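Gatberg sheet-metal bin, gray - quick review

Reviewed 9th February by Thenmozhi Chacko

Short on time so quick one. Bought the gray Gatberg bin to replace the plastic tub we'd been throwing toys and odds and ends into. The tub split down one corner back in August and I kept taping it. Done with tape.

Paid $46. The Vandora one was cheaper but the sides are thinner, I pushed on it in the store and it popped in and out like a soda can. No thanks.

Good stuff first. It's stiff. Doesn't bow when you drag it full. Flat floor, so small pieces don't all slide into one low spot like they did in teh tub. Plain gray inside and that helps more than I thought it would, bright things jump right out at you. Wipes clean with a damp rag. No sharp edges that I found and I ran my hand all the way around before anything went in.

Not so good. LOUD. Drop anything hard in and the whole building knows. Da-eun Song works two doors down and she has asked, nicely, twice. I cut a piece of felt for the bottom and it slid around so I took it out again. Might try cork. Also it's heavy to carry, and the handles are just folded metal, they dig into your fingers if it's loaded.

Dark stuff gets lost in it a bit. Small black parts in the corners especialy, you end up feeling around for them. Soft toys and balls no problem.

Took 11 days to ship, box was dented, bin wasn't. The sticker on the bottom would not come off in one piece, still some glue there.

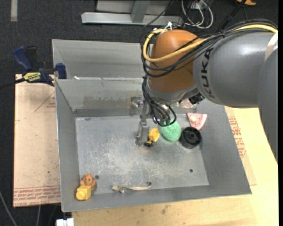

Gatberg bin in use: green ball, watermelon slice in the back corner, yellow piece by the fingertip.

Would I buy again, yes. Probably a second one for the heavier stuff. If they sold a liner for it I'd go five stars. Four for now.

Oh and Orlando asked about stacking. Didn't try it, only have the one. Will update if I get another.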